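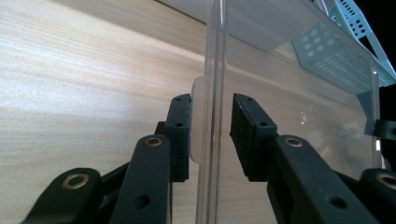 Fingers on either side of the clear container, left pad close to the tab.

Gripper says it's holding something, container disagrees

4 min read
December 2025, posted by Britt-Marie Tveit in Arkside Forum > Faults & Near Misses

brittmarie_t wrote:
Short version: we taught a robot to crush food containers, and it was an excellent student.

Long version. We record demos with the hand-held gripper, then train on them and run the result on the Asetti arm, which has the same fingers. The task is dull. Take hold of a clear plastic container, move it over, let go. We had 713 demos and the first runs on the arm looked fine, apart from one container that came out a bit oval.

Then yesterday the arm closed on a container, kept closing, and went on closing after the side had folded in. The lid left the area. It landed by my coffee, a good arm's length outside the taped line I had been so proud of. I hit the stop. Nobody was hurt, one container is now modern art.

What bothers me is the log. The jaw width the controller thought it had was 23 mm wider than what I measured with calipers after the stop. So as far as the arm knew, it hadn't reached the container yet and was being sensible.

Has anyone had the Zultine encoder drift like this? I power cycled it, homed it, and it read correctly again, so of course I trust it even less.

pinchpoint wrote:
It's the clear plastic. Cameras hate clear plastic. Your model is seeing table grain straight through the wall of the thing and deciding there is nothing there. Put a strip of matte tape on the container and go home early.

brittmarie_t wrote:
I would love to go home early. But the width in the log comes off the encoder and has never seen a camera in its life. Tape won't move it 23 mm.

pinchpoint wrote:
Could be both.

B_Sutter wrote:
Before you take the arm apart, check the recordings. If the hand-held unit had the same slip, you trained on wrong widths, and homing the arm won't do a thing about that.

On ours the coupling on the encoder shaft was held by one small set screw and a lot of optimism. It reads right after homing, then slips a little every time somebody squeezes hard. Open the jaws fully, write down the number, close on a gauge block ten times, open fully, write it down again. If the two open numbers differ, you've found it.

Brigitta

brittmarie_t wrote:
Did the open test on the hand-held. Jaws all the way apart over the bare table, squeeze, open, squeeze, open. The number walks. It walks politely, always in the same direction. 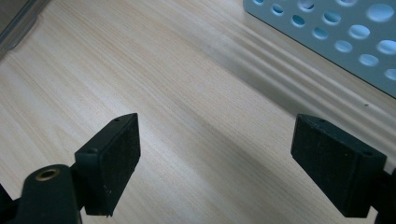
Fingers apart over the table, nothing between them.

brittmarie_t wrote:
Then I went through the recordings and checked the open width at the start of each one. It should be the same everywhere. It is wrong in 267 of the 713. They all come after the same session, and I've marked them as unusable.

I marked the coupling and the shaft with a paint pen, one line across both. Ten squeezes later it was two lines. Same test on the arm's gripper: same result, smaller gap. So we had a slipping sensor teaching a slipping sensor.

torque_me_not wrote:
Can we talk about why the arm was allowed to squeeze that hard at all? The encoder is a maintenance problem. An arm with no force limit on the gripper is a safety problem. If your only protection against crushing is that the width reading happens to be right, you don't have protection.

brittmarie_t wrote:
There is a limit. It was set to 700 in the Tomaszewski controller, in units the manual calls "counts" and never mentions again. I inherited 700. I assumed it had been chosen.

torque_me_not wrote:
It was chosen by whoever wanted the warnings to stop.

pinchpoint wrote:
Lower it too far and you'll drop every second container. A limp gripper isn't safe either, ask me about the jar. I'd fix the screw, leave the limit and keep hands out of the way.

torque_me_not wrote:
The lid got past the tape. Her hands were out of the way and the lid came to visit.

B_Sutter wrote:
I'm with torque on this one. Fix the screw AND bring the limit down, starting from the lightest grip that still lifts a full container. And put in a check that stops the arm when motor current climbs while the width isn't changing. That one would have caught a folded container, whatever the encoder believed.

One caution about the 267. Don't try to rescue them by adding an offset. The slip happens during the squeeze, so the error at the start of a demo isn't the error at the end.

brittmarie_t wrote:
I had the offset script half written. Deleting it now, with dignity.

Where it stands: both couplings are off and cleaned, new set screws in with thread locker, paint line redrawn. Open width gets checked at the start and end of every session, and if it has moved, the session goes in the bin. The arm stays powered down until the current check is in and I've been through the limit properly with a scale. There's a clear screen on order for my side of the bench. The coffee has been relocated.

pinchpoint wrote:
Still think you should try the tape.

Comments (3)

glovebox_gary
Checked ours after reading this. One line became two lines. Thanks, I think.

lin_rail
Which thread locker? The strong stuff will have you drilling that screw out next year. Use the removable kind.

oldmill44
Would read the jar story.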